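# Uma manhã de portas abertas na Clutetti

*sábado, 21 de julho de 2018*

Fazia tempo que eu queria conhecer por dentro uma fábrica de biscoitos, e a Clutetti, que fica a dois bairros da casa onde cresci, abriu as portas ao público neste fim de semana.

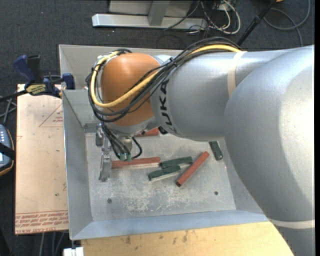
Quem passou a infância nesta parte da cidade sabe do que estou falando: quando o vento virava, o cheiro de manteiga e baunilha entrava pela janela da cozinha e a gente já sabia que ia chover. Minha avó recolhia a roupa do varal por causa do cheiro dos biscoitos, e quase sempre acertava.

Cheguei cedo, pelo portão da rua Yáñez, e mesmo assim já havia fila. As visitas saíam em grupos de 17 pessoas, com touca, avental descartável e uma espécie de sapatilha de pano por cima do calçado. O meu grupo tinha famílias inteiras, dois casais de aposentados que discutiam marcas de fermento com muita autoridade e um menino que perguntou, antes mesmo de entrar, quando é que se comia. (Confesso que eu estava com a mesma dúvida, só que tenho idade para disfarçar.)

Começamos pelo depósito de farinha, que é mais bonito do que parece quando se conta. A luz entra por umas janelas altas e fica um pozinho suspenso no ar, por mais que varram. A guia explicou que cada lote é provado antes de entrar na produção: fazem uma massa pequena, assam, esperam esfriar e quebram o biscoito com a mão, perto do ouvido. Um biscoito bom tem que estalar seco. Passei o resto da visita com vontade de encostar biscoitos na orelha, e fiz isso à noite, em casa, com resultados variados.

Depois veio a sala das massas, barulhenta e quente, onde não deu para ouvir quase nada da explicação. Entendi que a massa amanteigada descansa uma noite inteira e que a de gengibre descansa só duas horas, e entendi também, porque estava escrito num quadro, que a receita de gengibre é a mesma desde a abertura da fábrica. Gostei de ver a massa saindo em folhas compridas, lisas, quase como um tecido. Uma senhora do grupo comentou que parecia lençol passado, e depois disso não consegui mais ver outra coisa.

O forno foi o ponto alto. É um túnel comprido, e a gente caminha ao lado dele vendo os biscoitos por umas janelinhas: entram pálidos, vão inchando, e lá no fim já têm aquela borda dourada que todo mundo conhece do pacote. Naquela manhã estavam assando o Iltus, o biscoito redondo de limão que eu levava na lancheira. Eu não comia um desses fazia anos e, ao sentir o cheiro tão de perto, voltei por um momento ao pátio da escola, à merenda trocada por figurinha, à garrafinha de suco que sempre vazava. Fiquei para trás do grupo e tiveram que me chamar.

Na saída do forno há uma mesa onde se provam os biscoitos ainda mornos, e aqui dou a minha opinião sem rodeios: o Iltus morno é melhor que o Iltus do pacote, e o de gengibre é o contrário, precisa de uns dias na lata para ficar no ponto. O menino da fila comeu de todos e declarou que preferia o quebrado. Os quebrados, aliás, são vendidos em sacos grandes na lojinha, e levei dois.

A parte de que menos gostei foi a pequena exposição sobre a história da casa. Tem coisas lindas - latas antigas, rótulos desenhados à mão, um caderno de encomendas com 1.267 páginas numeradas a tinta - mas tudo apertado num corredor por onde os grupos passam nos dois sentidos. Eu teria ficado meia hora só nas latas. Havia uma azul, de tampa amassada, igualzinha à que minha avó usava para guardar botões, e mal tive tempo de olhar.

O café também merece um reparo, com carinho: uma fila só, dois bules e muita gente. Em compensação, o bolo de fubá estava ótimo, e as mesas ficam num pátio com jabuticabeiras onde dá gosto sentar sem pressa. Foi ali que fiquei até quase o meio-dia, lendo o folheto, que tem até uma receita de torta feita com biscoito moído. Ainda vou tentar, trocando o creme por doce de leite.

Algumas informações práticas para quem quiser ir:

- A próxima visita aberta é em agosto, e a inscrição se faz no balcão da lojinha.
- O ônibus 405 para quase em frente ao portão. De carro é mais complicado, porque a rua é estreita e o estacionamento da padaria Dokton, na esquina, enche logo.
- Vá de roupa leve. Perto do forno faz calor de verdade, mesmo em julho.
- A lojinha fecha para o almoço.

Voltei a pé, com os sacos de quebrados no braço, pelo caminho que fazia quando era criança. Já abri o de limão.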